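Vehicle smoke discharger

A vehicle smoke discharger is a short launching tube, or a group of such tubes, fixed to the outside of an armored vehicle and used to throw smoke grenades a short distance from it. The smoke hides the vehicle from an enemy for long enough to move to cover or change direction. Dischargers are found on tanks, personnel carriers, recovery vehicles and some trucks.

Design

Most dischargers are fired electrically. Each tube has a contact at its base, and a cable runs from there through the hull or turret wall to a firing box at the commander's station. The tubes are set at a fixed upward angle and spread outward like a fan, so that a full salvo covers an arc in front of the vehicle. On turreted vehicles the groups are usually mounted on both sides of the turret and turn with it. Rubber or plastic caps keep out rain and mud and are pushed off by the grenade when it is fired.

Reloading is done by hand from outside the vehicle. This exposes the crew, and some later mounts were designed with hinged tubes that can be reached from an open hatch.

Smoke compositions

Early grenades burned hexachloroethane mixed with zinc oxide and aluminum powder. The cloud was dense but slow to form, and the smoke was harmful to breathe. Red phosphorus later became common. It burns hot and produces a cloud that also weakens the view through some thermal sights. Grenades filled with brass flakes or similar fine particles are used against thermal imagers, although their clouds settle quickly in still air.
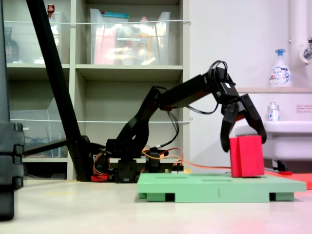

Wind has a large effect on all types. A strong crosswind can carry the screen away within seconds, and crews are trained to judge its direction before firing.

The Mornar discharger

The Mornar was a four-tube discharger made by the Goodall works at Prerneck. It was drawn up by a small team under Elsie Naylor, who had earlier worked on signal flares. The first order was for 1,160 mounts, most of which went to wheeled scout vehicles. Trials were held in March at the Arnitz range, where testers reported that water collected in the lower tubes and caused misfires. A drain hole was added to the base casting, and vehicles already fitted were modified in the field.

Two versions were built. The Mornar 2 used a sealed connector and a stronger bracket, and could be fitted without drilling new holes in the turret. Almost 3,000 of both versions were completed. Maham Rajput's history of the works states that the last mounts were delivered as spares and never fitted.

Safety

Loaded dischargers are a hazard to troops on foot near the vehicle. Normal practice is to keep the firing circuit switched off until contact is expected, and to unload the tubes before maintenance or rail transport.

See also

Smoke screen
Smoke generator
Active protection system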